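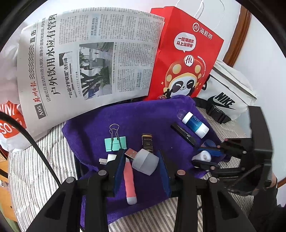 Ernton electrolysis lab: walk-round checklist, with comments

Bench cells and gas handling, November round
Checked by Angharad Maddocks, comments by Eamon Egan where marked EE

We have 31 points on the full list now. The ones below are those that drew a comment this time. Everything else passed, and I have to say this was the best round we've had since the hydrogen rig moved upstairs!

GAS SUPPLY

1. Cylinders chained at two heights
Pass. Both chains snug on all the cylinders, including the little calibration bottle that used to get forgotten.

2. Regulator dates
Pass, with one to watch. The carbon dioxide regulator on cell 3 is due for replacement next month. Order is in.

4. Leak test on all fittings, soap solution
Fail on one fitting, fixed on the spot. Tiny bubbles at the elbow behind the Tritus flow controller. Retightened, tested again, no bubbles. I love this test. It costs pennies and it finds things the electronic sniffer walks straight past.
EE: Sniffer was last calibrated in spring, so let's not be too hard on it. I'll send it out.

5. Hydrogen alarm sounds at set point
Pass. Loud enough to hear from the stairwell with the door shut.

7. Vent lines run to the hood and are not kinked
Pass. The new clear tubing is a big improvement, you can see any water sitting in it right away.

CELLS AND ELECTROLYTE

9. Secondary trays under every cell
Pass on cells 1 to 5. Cell 6 has a tray that is too small: it holds 212 mL and the loop holds 936 mL. Please swap it before the next run. There are bigger ones under the sink.
EE: Swapped Monday.

10. Potassium hydroxide bottles labeled with strength and date
Fail. Two bottles had a strength but no date. The contents have gone to waste and fresh stock is made up and labeled (thank you to whoever wrote so clearly, it's a pleasure to read).

12. Eyewash flushed weekly, log signed
Pass, no gaps in the log at all. Wonderful.

13. Membranes stored wet, lids closed
Pass.

15. Nickel powder handled only in the hood
Pass. The sticky mat by the hood door is doing its job and needs a fresh sheet.

POWER

18. Covers on all live terminals
Pass. The printed covers for the Lenz supplies fit beautifully, and they click on with one hand. Could we have a second set for the test bench?

19. Current limit set before leaving a cell unattended
Pass on all but cell 2, which was set to 30 amps for a test that needs far less. Turned down and a note left on the sheet.
EE: That was me, left over from the stack trial. Sorry all.

20. Emergency stop cuts power and gas together
Pass, tried from both buttons. Gas valve closed with a good solid clunk.

22. Cables off the floor
Partly. Much tidier than last round, but the Flusska pump lead still crosses the walkway by the balance. A hook on the bench leg would do it.

PEOPLE AND PAPER

26. Unattended run cards filled in, with a phone number
Pass. One card had an old number, now corrected.

28. Spill kit sealed and complete
Gloves low in medium. Refilled from stores, new seal on.

30. New starters walked through shutdown
Pass. Both new starters did the whole sequence from memory, and one of them spotted that step 6 on the wall sheet mentions a valve we took out. Great catch! Corrected sheet is up.

STILL OPEN
Cell 3 regulator (AM)
Sniffer calibration (EE)
Hook for the pump lead (EE)
Sticky mat sheet (AM)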